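Home | Facilities | Equipment planning | Forms | Contact

Last updated: 2019-10-14

Pre-purchase inspection checklist: two-arm bench cell
Site: Hasau. Proposed second cell: Rireck.

This checklist must be completed before an order is raised with Zament. Comments made against the existing cell are to be carried into the budget request for January. An item marked Open may not be costed as nil.

1. Mounting and rail
Status: Satisfactory.
Comment: Both arms are mounted on brackets on a common rail along the near edge of the table. The same arrangement is requested for the second cell. Rail and brackets are quoted together at 1740.

2. Cable routing
Status: Open.
Comment: The purple cable from the sensor box on the left arm hangs in a free loop beside the arm and returns across the rail near the base bracket. Cable clips and a sleeve are to be added to the order – allow 185 for each cell.

3. Work surface and loose items
Status: Open.
Comment: White broken fragments lie on the table beside the metronome and reach the legs of the music stand. The surface is to be cleared and the fragments disposed of before the arms are next powered. A lipped tray should be priced as an option.
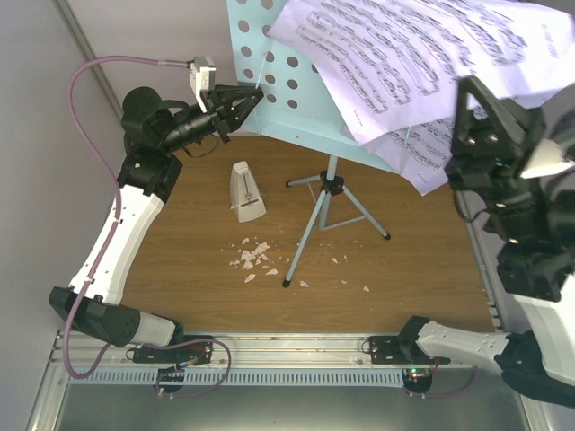 4. Objects within reach of the grippers
Status: Open.
Comment: Sheet music overhangs the right side of the stand, close to the right gripper. Loose paper must be clipped or removed. The supplier is to state the smallest clearance permitted.

5. Guarding and emergency stop
Status: Not assessed at this visit.
Comment: Begay to provide a separate quotation. A provisional sum of around 4000 is to be held until it is received.

6. Spares
Status: Agreed.
Comment: Order 2 sets of gripper fingers with the cell. Later orders carry a delivery charge.

Items 2, 3 and 4 must be closed before the request is submitted. Item 5 may go forward as provisional.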